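Flenham Board > Home & Garage > Sorting out the odds and ends

mags_v
Right, finally clearing the garage before October is out. 40 years of odd bolts, hinges, bits of pipe.
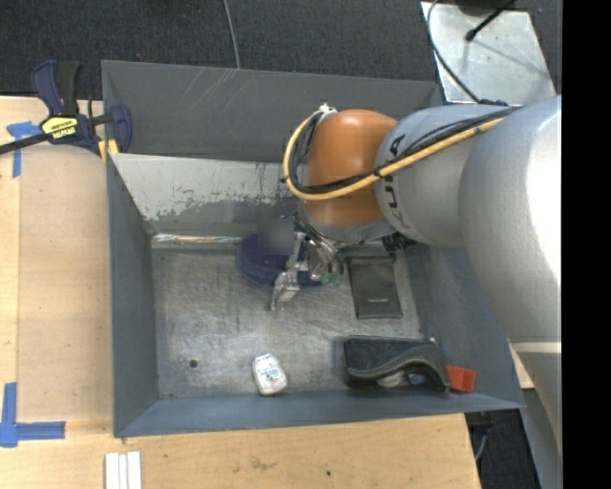
Question is do I sort the lot or just weigh it in? Scrap place out at Stendoden offered me 66 quid, no sorting needed. Seems low but its one trip and done.

beltar_bob
Don't weigh it in!! Sort it. I got 125 for mine at the autojumble, old imperial stuff mostly. Whitworth bolts go quick, people doing up bikes want them.

pirvu
125 before or after the pitch fee Bob? And how many evenings did you spend on it. Take the 66.

beltar_bob
After, cheeky. Evenings - fair few. Radio on, cup of tea, not exactly hard labour.

Nettle
Bit of both. Pull out brass and copper first, they pay more for that on its own. Steel can all go in together. Magnet on a string is your freind here, whatever doesn't stick goes in a seperate tub.

pirvu
Some stainless doesn't stick either, careful with that. Otherwise agree with Nettle.

mags_v
Didn't know that about stainless, ta. Got a magnet somewhere. Probably in with the bolts.

beltar_bob
Still say you're giving money away. Any old planes or chisels in there? Keep those whatever you do.

mags_v
2 chisels, one with no handle. Keeping both. Will do the brass tonight and ring Stendoden after, they shut at half four.

Margareta Văduva (mags_v)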